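Blog > Workbench > Old machines

Still not finished with the Kershaw

So the computer post I promised is two weeks behind, sorry. Work, then a cold, then the gutter. Anyway.

Quick recap for anyone who missed the last one. Henryk cleared out the back office at Traldale and there was a desktop under the table that hadn't been switched on since February. He was going to drop it at the recycling place. I said give it to me. My wife said please don't. It's now in my dining room and we call it the Kershaw, after the street the office is on.

The plan: strip it to the board, clean everything, put it back together with a bit more memory and give it to Tracey Stockdale's kid, who wants something for school and for a game I've never heard of. Cheap. 40 dollars tops, that was the deal I made with myself.

Got the side off Saturday night. Dust like felt. Vacuum first, then a soft paintbrush, then canned air out on the porch with my coat on over pajamas. Do the air outside. I did it in the kitchen once, years ago, and we were finding gray fluff in the silverware drawer till summer.

Memory came out easy. Push the white latches, sticks pop up. I put them in an egg carton with a sticky note. The egg carton is the best tool I own — screws in the cups, one cup per part of the case, and I write on the lid which is which. Did I do that for the drive bay screws? No. They're in a saucer. Some are in a saucer.

Cooler was the worst bit. Old paste had gone like chewing gum. Warmed the machine up for ten minutes before taking it off, twisted a little, no yanking. It came. Then lever up, bracket open, processor out, and into a little plastic clamshell that used to hold an SD card reader. Since then I've been nervous every time I go anywhere near that socket. The pins are so tiny!! You bend one and that's a whole evening with a sewing needle and a magnifying glass, and then probably a new board anyway.

Cables next. Whoever built this one just shoved them all in. I unplugged what I could and left the rest where it lay, hanging every which way, becuase I want to work out a decent route before tying anything down. Amado says run them behind the tray. There is no behind the tray, Amado, it's an old case.

Didn't want to pull the power supply. It's staying where it is unless it gives me trouble. I don't open those and you shouldn't either.

Parts. Two sticks of memory ordered from Bustenitz, used, tested they say. Small tube of paste. New coin battery for the clock. Nicanor offered me a graphics card out of his old one but it's a monster and I don't think the supply would like it. Maybe later.

Also the drive. Henryk swore it was blank. It was not blank. 2,966 files, most of them scanned invoices, and a folder of somebody's beach vacation. He's got them all on a stick now and I wiped the disk twice.

So that's where it's at, everything open and the table unusable, we've been eating on the couch.

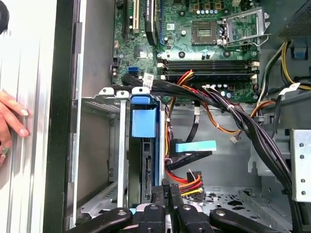

Memory is supposed to get here Thursday. If it does I'll put the processor back in that evening, paste, cooler, one stick, and see if I get a beep. If no beep I'm going to bed and somebody else can write the next post. Oh and if anyone has a spare case fan, the small kind, quiet, let me know in the comments — mine rattles and I'm over budjet already.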